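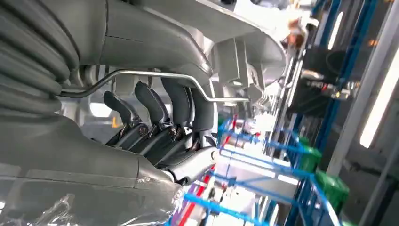
Hand with fingers extended, blue rack and green containers behind.

Review: Curnex four-finger hand, one semester in a student robotics club
Posted Sunday, November 5, 2023
Filed under: End effectors, Education

Our club bought the Curnex hand through Antunes, the reseller, for $892 with the student discount. The list of things we wanted was short: four fingers and a thumb, a wrist plate that fits the arm we already own, and joints that second-year students can service with hand tools. It has now logged 308 hours on the arm, nearly all of it in practice for the Cuvlow pick-and-place round in December.

Setup
Mounting took one evening. The bolt pattern matched. The printed manual covers wiring well and calibration poorly; the zero-position procedure is split between two chapters, and the second contradicts the first on which joint to home first. Home the thumb last. The other order lets it close against the first finger and trips the current limit.

Mechanics
The joint hardware is exposed at the base of each finger. Screws can be reached without removing the palm cover, so a finger swap takes 12 minutes. Two of our members can do it faster. The thumb is the stiffest part of the hand and the part we trust most. Backlash at the fingertips is noticeable after the first month and then stays put.

Grip is good on boxes and plastic tubs. Thin flat items are a problem. The rounded tips slide off anything under a quarter inch thick, and the rubber caps sold as an accessory help only a little.

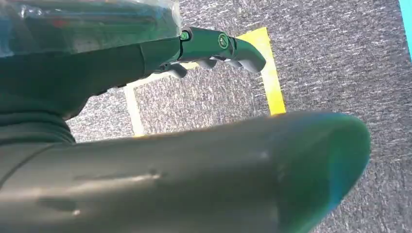

Photo: Dunditeo Robotics Club

Floor work
The Cuvlow rules score placement against a taped rectangle, so we practice over one on the carpet. Low approaches are where this hand needs care. With the wrist pitched down, the fingertips reach the floor before the software thinks they should. We added an offset in the tool frame and have had no contact faults in the last 102 runs. Curnex support confirmed that the default tool length is measured to the pad, with the tip left out. That belongs in the manual.

Software
The driver is stable. Logging is plain text and easy to parse. The grasp presets are of limited use and we wrote our own within two weeks. Firmware updates require a Windows machine.

Good: serviceable joints, strong thumb, clean logs
Bad: calibration chapter, thin objects, default tool length

Rating: 7 out of 10. We would buy it again at the student price. At full price, compare it with a two-finger gripper first, especially if your event has no task that calls for a thumb.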